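How to Read a Court Opinion Without a Law Degree

I started reading court opinions for fun (yes, for fun!) and now I can't stop telling people to try it.

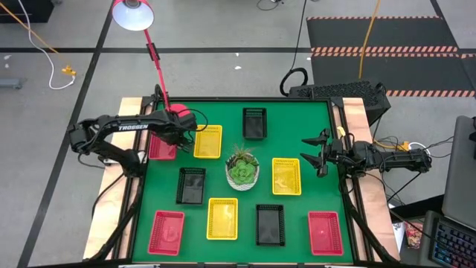 Most of us only hear what a court decided from a headline, and a headline has room for who won and not much else. The opinion itself is usually free on the court's website, and once you know how the thing is put together you can get through a short one over lunch.

Start with the caption. It's the block at the top with the names of the two sides, the court and the case number. In an appeal the side that lost below is usually called the appellant, and the other side is the appellee. Write both names on a scrap of paper with an arrow showing who is suing whom. I still do this every single time.

Next, check for a syllabus or headnotes. Some courts put a short summary in front of the opinion. It's a wonderful map, but it usually isn't part of the ruling, so don't quote it as if the judges wrote it.

Now skip to the end! The last lines say "affirmed," "reversed" or "vacated and remanded." Affirmed means the lower court's result stands. Reversed means it doesn't. Vacated and remanded means the old decision is wiped out and the case goes back for more work. Knowing the ending makes the middle so much easier.

Go back and read the facts slowly. Say the case is Lambert v. Tramport, and Lambert was fired after speaking up at a town meeting. You want to know what happened, what Lambert asked for, and what the first judge did about it. Watch for "we assume" or "the complaint alleges." Those words mean no one has proved that part yet.

Then hunt for the question. Look for "the issue is" or "we must decide whether." Courts often answer something much narrower than the fight that made the news. In Lambert's case it could come down to whether he filed on time, with not one word on free speech.

The holding is the answer to that question, and it's the part later courts have to deal with. Remarks that weren't needed to reach the answer are called dicta. They can be fascinating, but they don't bind anyone. My test is to cross the sentence out in pencil and see if the result still stands up.

Citations look scary and you can jump right over them on a first read. Take the first number as the volume, the letters as the set of books, and the next number as the page. So a cite with 1,249 in the last spot just means a long book (printed without the comma).

Save the dissent for last, but do read it. Dissenters often explain the majority's weak spots in plainer language than the majority uses. Just remember that it lost, and check whose name is on top before you copy out a great line. Dorothy Haslam, who got me into all this, puts a big D in the margin of every dissenting page, and I've stolen the habit.

For your first one, pick something under 19 pages on a subject you already care about.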